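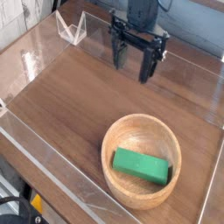 Most gripper comparisons get the question wrong. They ask how hard a gripper can squeeze, how heavy a part it can lift, and how fast it can close. Those numbers are easy to print on a box. They say very little about whether a small arm can get a block out of a bowl.

I have spent much of February on that one job. At our shop in Dastdale we tried the two-finger gripper from Skoryk against the wider one from Ultis, 104 attempts in all, with the same arm and the same controller. The Ultis has the better data sheet. I would still buy the Skoryk, and the reason is the shape of its fingers.
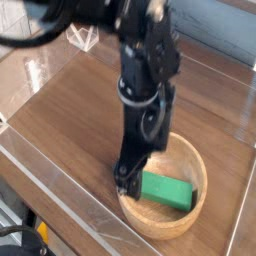
A bowl has a wall, and the wall is in the way. Long, thin fingers can go down beside a part that is lying near the rim. A wide gripper needs room on both sides, and it runs out of room before it gets to the bottom. The Ultis did well on a flat table. With a bowl it managed 30 good picks. The Skoryk managed 74 of its own only after we stopped counting and let it run on into the evening, so I don't put much weight on the totals. I put weight on how each one failed.
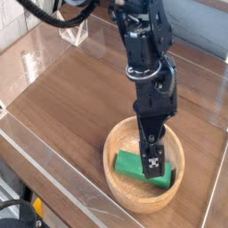
Does a better camera fix this? Only in part, because a camera can tell the arm where the block is but can't make the fingers any narrower.

We did move our camera after the first morning, and that helped with the angle of approach. It was a cheap change and I would make it early. The controller mattered less than I expected. We swapped settings 5 times and went back to the first set.
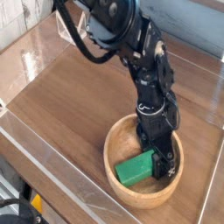
The other thing I would look at is how the cable is routed. A cable that pulls on the wrist will shift the fingers a little, and a little is enough when the gap is small. Grernuscombe sells a clip for this — overpriced, in my view — and a strap does the same work.

So my advice to a small shop is to take the bowl or bin you really use to the seller and ask to see the gripper reach into it. If the seller will only show it on a flat table, keep looking.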